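The planner was called Lullance, and it refused to close the gripper.

Aled Beddoe read the log again. Attempt 701 had stopped at the same line as all the others: grasp found, confidence good, waiting. He had written this waiting himself, in June, as a safety check of two seconds. Now it did not end.

"Maybe it wants better data," said Esturero from the other desk. She was eating an apple and did not look up.

"A planner does not want."

"Then why do you talk to it at night?"

He did not answer. He opened the perception module and followed the numbers down. The hand position arrived on time. The clock of the camera was late by 559 milliseconds, and Lullance, who trusted only fresh pictures, was politely waiting for one that could never come.
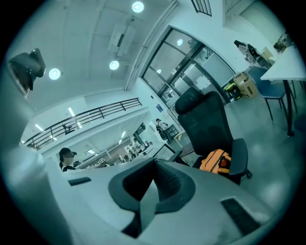

He changed one line and started the program. The log moved — grasp found, confidence good, closing.

"It works?" asked Esturero.

"It was lonely," said Aled, and he was ashamed at once, and wrote in the commit message: fixed time offset.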